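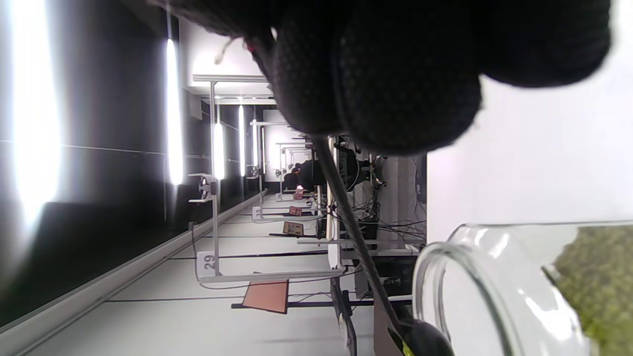 텔레오퍼레이션 게시판 > 작업 기준·표준

곡물 옮기기 작업, 종료 기준을 어디에 둘까요

dotlow_op
녹두를 그릇과 유리병 사이에서 숟가락으로 옮기는 작업의 지침을 고치는 중입니다. 지금 초안은 Skorkley 지침 7항을 가져온 것인데 "용기를 정리한 상태에서 종료"라고만 되어 있습니다. 작업자마다 해석이 다릅니다. 뚜껑까지 닫고 끝내는 사람도 있고 숟가락만 내려놓고 끝내는 사람도 있습니다. 2월 검수분 228건 가운데 96건이 이 문제로 보류됐습니다. 다른 곳은 어떻게 적어 두셨는지 궁금합니다.
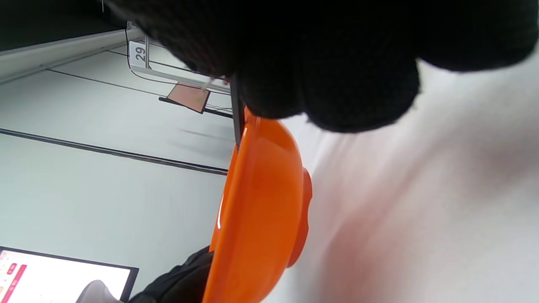 읽는 시간 2분

gripper_min
저희는 시작 상태와 종료 상태를 따로 적습니다. 시작은 그릇, 병, 숟가락, 뚜껑이 모두 상판 위에 있고 손은 아무것도 잡지 않은 상태. 종료는 뚜껑이 병 위에 있고 두 손이 물체에서 떨어진 상태. "정리"라는 말은 지침에서 다 뺐습니다.

그리고 작업대 번호를 기록지에 꼭 쓰게 하세요. 29번이면 29번이라고요. 나중에 보류 건을 다시 볼 때 번호가 없으면 찾는 데 시간이 더 걸립니다.

kongnamul
뚜껑까지 넣는 건 반대입니다. 옮기기와 닫기는 다른 작업입니다. 한 건에 묶으면 닫기에서 실패했을 때 옮기기까지 같이 버리게 됩니다.

gripper_min
구간을 나눠 표시하면 버릴 일이 없습니다. 작업은 한 번에 하고 표시만 두 개 넣으면 됩니다.

kongnamul
구간 표시를 제대로 하는 팀이면 그렇겠죠. 저희는 대략 515건을 다시 봤는데 경계가 맞는 게 많지 않았습니다.
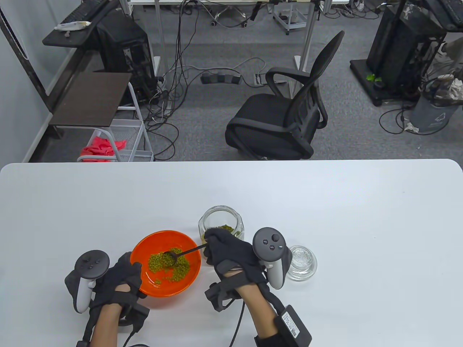
voso_line

Voso에서 지침 쓰는 일을 합니다. 종료 기준보다 잡는 방법부터 정하시는 게 좋겠습니다. 숟가락은 오른손으로 자루를 잡고, 병은 그릇 바로 뒤 오른쪽에 둡니다. 병이 멀면 팔이 크게 돌아가고 흘리는 양도 늘어납니다.

흘린 알갱이 처리도 적어야 합니다. 저희 기준은 이렇습니다. 상판에 떨어진 것은 그 건이 끝날 때까지 줍지 않는다. 바닥에 떨어진 것은 건과 건 사이에 치운다. 손목 케이블은 시작 전에 팔 아래쪽으로 내려 둔다.

dotlow_op
상판에 떨어진 걸 그대로 두면 다음 건의 시작 상태가 달라지지 않나요?

voso_line
다음 건 시작 전에 치웁니다. 작업 도중에만 손대지 말라는 뜻입니다. 문장이 애매했네요.

kongnamul
왼손 기준도 넣어 주세요. 그릇을 잡고 있는 사람과 그냥 옆에 두는 사람이 섞여 있으면 검수하기가 어렵습니다. 저는 잡는 쪽으로 통일하자는 의견입니다.

gripper_min
저는 왼손은 자유로 두자는 쪽입니다. 그릇이 밀릴 때만 잡으면 되고, 다양하게 나오는 게 오히려 낫다고 봅니다.

dotlow_op
왼손은 당분간 자유로 두고 기록지에 칸만 하나 만들겠습니다. 뚜껑은 양쪽 의견을 다 넣어 수정안을 적었습니다.
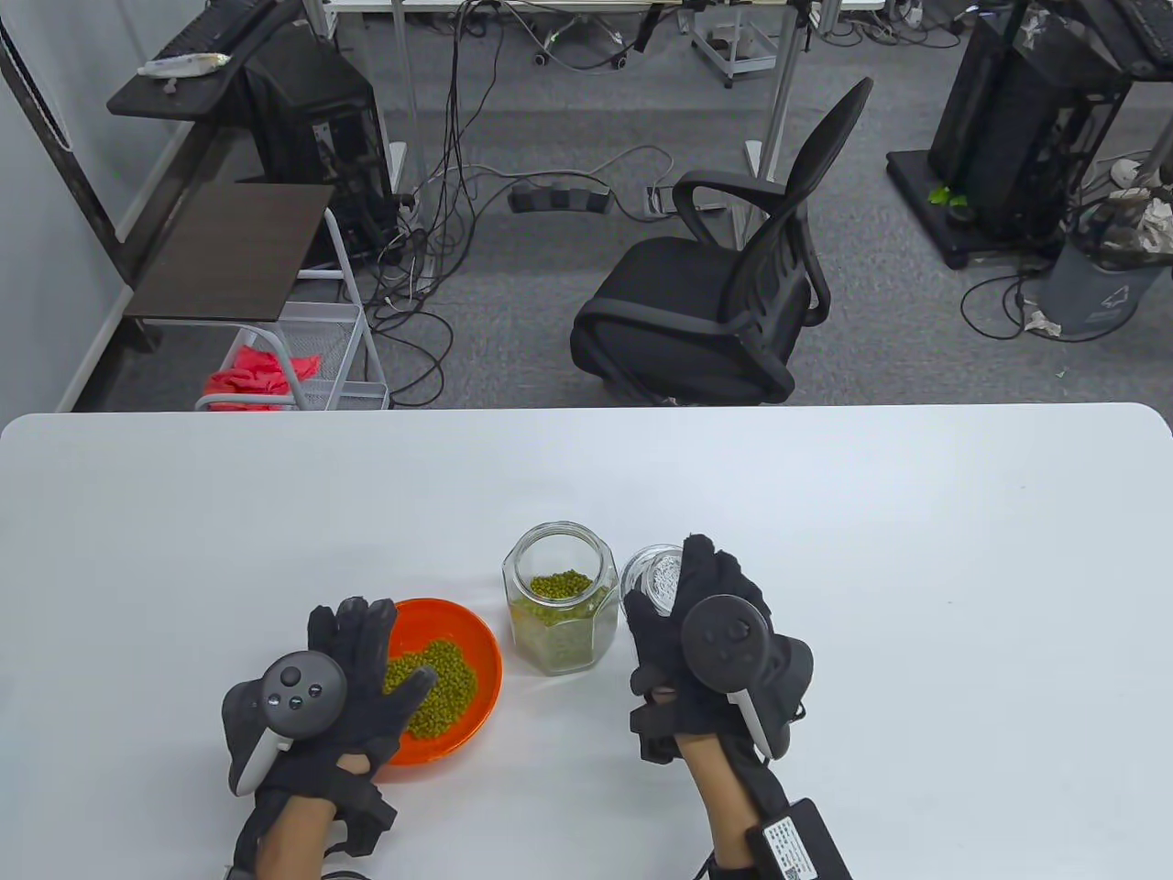

수정안 (종료 기준)

1. 옮기기: 숟가락을 내려놓으면 끝난 것으로 본다.
2. 닫기: 뚜껑은 오른손으로 위에서 테두리를 잡는다. 병 위에 놓고 손을 떼면 끝난 것으로 본다.
3. 두 작업을 이어서 할 때는 구간 표시를 두 개 넣는다. 표시가 하나뿐이면 보류로 넘긴다.
4. 병에 남은 녹두의 양은 종료 기준에 넣지 않는다.

kongnamul
4번은 이유가 뭔가요? 절반이든 바닥이든 상관없다는 건가요?

dotlow_op
양은 시작 상태에만 적습니다. 종료 때까지 맞추라고 하면 작업자가 중간에 멈추고 들여다봅니다.

kongnamul
그럼 3번까지는 동의합니다. 4번은 Gökçe 쪽 지침과 달라서 한 번 더 비교해 보고 댓글 달겠습니다.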